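4.2 Requests to mourners in the notices

The corpus holds 715 death notices from the Danby and Sadell papers. Of these, 537 announce a service of some kind, and 363 of those go on to ask something of the people who plan to attend. The requests cover flowers, gifts to a charity, clothing, and the sharing of memories. We coded each one by its topic and by its place in the notice.

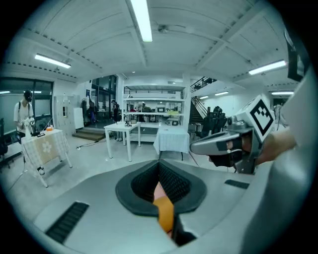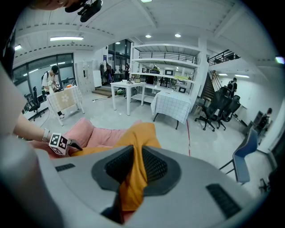

Figure 3. Two views over the light gray body of a hand-held gripper, with orange in both.

Requests about flowers nearly always come last, after the time and place of the service. Requests about clothing are less settled in position. Some stand directly after the name of the church or funeral home, and others are held back to the final line. Eight notices name a particular color. Where the color is a strong one, such as the orange in Figure 3, the family usually gives a reason for it in the same sentence: a team, a favorite garden flower, the paint on a tractor. Softer shades, like the pink of the cloth in the second view, tend to appear without a reason, as in "please wear something pink." Black is never asked for by name. Where a notice says that dark clothes are not needed, it does so in general words ("no black please" was the one exception, and we coded it as a refusal).

The two coders, Elspeth Shearer and Nest Morris, disagreed most often on sentences that were both a thank-you and a request. A typical case is "The family is grateful for gifts to the hospice in lieu of flowers." Shearer first coded these as thanks and Morris as requests. After discussion both codes were allowed, and the notices in question were read again in November. The second reading did not change the order of the topics.

Funeral homes supply much of the wording. Notices placed through MacAulay use a fixed line for flowers, with only the name of the charity changed, and families seem to add their own sentence after it when they want something more. Notices sent straight to the paper by relatives are longer and mix the topics more freely. They are also more likely to speak to the reader directly ("come as you are," "bring a story"). We kept the two groups apart when comparing the position of requests, but not when listing their topics.

One limit should be noted. The Findari index, from which we drew the text of the Sadell notices, drops line breaks. In print, a request may be set on its own line under the service details, and that spacing is lost in our copies. For the Danby notices we had page scans and could check. There, requests about gifts were often set apart in this way, while requests about clothing ran on from the sentence before. Whether the Sadell paper followed the same practice could not be established from the text alone.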